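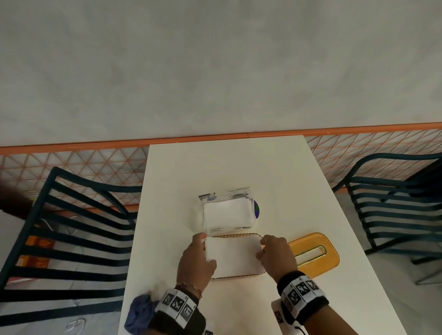 Tissue box and package at the white table, railing side.

May 14, 2018

The day was given to the tabletop supplies on the upper level at Culemport. The tissue boxes had been put off since April, when the chairs were moved and the Gadden shelving was taken down for repainting, and it was considered best to finish them before the Dandedura meeting later in the week.

Work began at the white table nearest the orange railing. The lid, which is orange-yellow with a slot in the middle, was laid flat on the table to the right, and the box with the patterned border was taken in both hands and checked at the edges and corners. The soft package was kept within reach behind it. It is agreed that the lids are to stay beside their own boxes from now on. On the last occasion they were collected on a tray, and a good part of the morning was lost in matching them again.

The stock sheet shows 211 packages in the lower cupboard, against 638 at the start of the year. At the present rate of use a further order will be needed before summer. Waaka has been asked for a price and has not yet replied. The previous supplier's packages were slightly too long for the boxes and had to be folded at one end, so that the first few sheets came out creased. A sample should be tried in a box before any quantity is accepted.

The teal chairs were left in their places at either side of the table. One of them is reported to rock, and felt pads have been requested. The wall side was swept after lunch and the gaps in the railing were dusted with the long brush, a slow task on account of the thin rods.

Still to be done: the 7 tables along the stair, the label on the lower cupboard door, and the return of the Gadden key to the front desk.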